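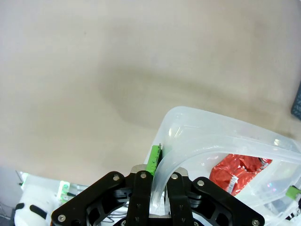

Trying to work out if a machine can take over the sorting and tub moving at our place yet, or if I'm five years early. We're a small repair parts and snack vending outfit in Prerham, 276 orders on a normal day, most of them one or two little items. Everything comes in clear plastic tubs. Somebody picks the item out, reads the label, puts it in the right tub, slides the tub down the bench. That's it, all day. My worry is the soft stuff. A crumpled red foil package with a tiny barcode label on it, lying in the bottom of a clear tub — is that a thing a gripper can deal with? And the tub itself, can it grab that by the rim and move it without tipping it? My brother in law says all solved years ago. He also said that about the dishwasher. Budget is not big. What should I expect it to do and what should I forget about?

Normand Sutherland
Posted 22/08/2021

3 replies

benchdog_wollis

Depends on the item. Rigid and about the size of an egg, sure, go for it. Foil is a pain. Shiny, changes shape every time you touch it, and the label ends up folded under half the time so the scanner gets nothing. We ran a trial in April at the Wollis shop, 700 foil packets, and it dropped or missed 91 of them. The hard parts hardly gave us any trouble.

Rim grabbing works if the tub is light. Full tub, the wall flexes and it twists. We ended up putting tubs on a little roller track and just having the arm push them. Boring but works. Also clear plastic is hard for the depth cameras, they look right through it, so put a strip of colored tape round the rim. Cost us next to nothing and fixed more than the software update did.

Things I would forget about for now:
bags with drawstrings
anything tangled
anything stuck flat to the bottom of the tub
folding cartons (people demo it, I wouldnt buy it)

tremblay_sue

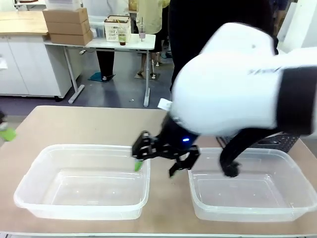

Look at the change from one tub to the other before you look at anything else, thats where the time goes. Everyone times the grab. Grab is quick. Then it has to lift clear of the side, go over, come down, let go. With two clear tubs side by side and only a narrow strip of table between, you want whatever it's got — small green thing pinched right at the fingertip, say — well up over the rim before it goes sideways, or you catch the edge and it's on the floor. Keep the tubs close but leave enough gap that a spare finger hanging down doesn't knock the neighbor. I set ours too tight and spent a whole morning on it.

Speed wise, a person beats it easy on one bench for one hour. Over a long shift it evens out some. Roughly 1000 picks before we had to stop and fix somthing, on a good run. Bad runs I didn't write down.

For house chores I'd say no way, not for money you or I have. My kitchen drawer would finish it off. Shop bench with the same tubs in the same place every day, different story.

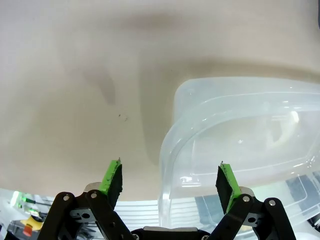
Can you leave one running overnight with no one in the building?

Wait until you've watched it through a couple of full weeks. Jams mostly show up in the first days, and if it stops at midnight you just come in to a half done bench. Check your insurance too, ours wanted a fence and a stop button by the door before they would cover it.

trotmont22

just hire a kid for the summer lol

ok serious though, ask the seller to do the demo with YOUR stuff. box up a load of those foil packets, the worst ones, and send them over. if they send back a video of wooden blocks you have your answer. we did that with two places, one never called back. the other one was fine and we still use it for washers and caps, foil goes to a person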